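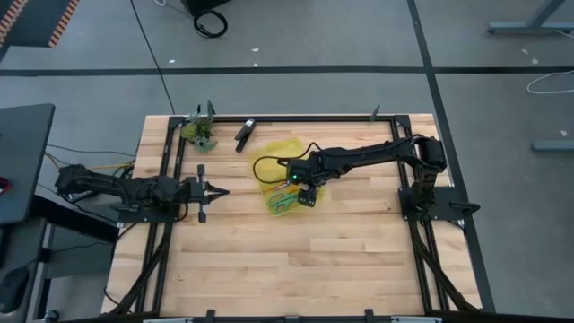
A light wood top made of joined strips in two tones.

How to Oil a Wood Tabletop Without Buying the Whole Shelf

Every can in the finishing aisle claims to feed the wood. Wood is dead and doesn't eat. What you want is a thin film of oil that soaks in, hardens, and slows down coffee rings, and I'm not convinced the forty-dollar stuff does that any better than the plain can next to it.

Start by checking what you have. If water beads up on the bare top, there's still an old finish on there and new oil will sit on it like syrup. Sand it back. I go over the whole thing with medium paper, then finer, and stop there. People will tell you to keep climbing to 300 grit or past it. I tried that on a Losevier bench and the oil hardly went in.

Vacuum, then wipe with a dry rag. I skip tack cloths, which left mine sticky.

Pour out less oil than you think you need and rub it along the grain. On a top made of strips, watch the joints, where oil likes to pool. Wait 15 minutes and wipe off everything that hasn't soaked in. Wipe again. Most tacky tables I've been asked to look at were tacky from skipping this.

Let it dry overnight and do it again. Two coats is plenty for a desk. The Lyimo can says five, but then Lyimo sells oil.

Lay the used rags flat outside until they're stiff. Oily rags in a pile can catch fire by themselves, and that warning I do believe.

Comments

postach_fan: Used Postach wax on top of the oil and it went cloudy. Is that normal?

Reply from author: I've seen it when the oil hadn't cured. Give it a couple of weeks first.

gluedup: Five coats on mine and it looks great, so I disagree.

mapleleft: Did this in August and it was dry by dinner.

Related

Is Cestidach Hardwax Worth the Price?
Fixing a Wobbly Table Leg
Water Rings: What Works and What Doesn't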